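Besgate workshop, table-wiping trial, unit Halerar
Pre-run check, May 28, 2020

1. Finger mounting screws: tight. Pass.
2. Finger faces: no cracks. Pass.
3. Emergency stop, two presses: pass.
4. Table clear of objects: pass.
5. Cloth pick-up from flat surface: fail. Retest after fingertip change.

Comment on 4: pale wood with a strong grain, and some glare off the finish. Check that the grain is not logged as dirt.
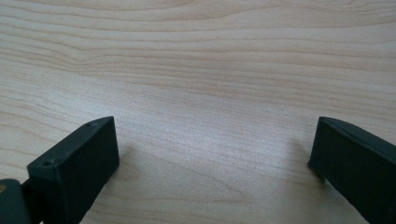 Drummond disagrees with the order of the list and would put item 5 first, as a machine that cannot lift a cloth is not ready to wipe anything, and a person does the table in roughly 30 seconds.

Order left as is. Not cleared for unattended wiping. Next check in August.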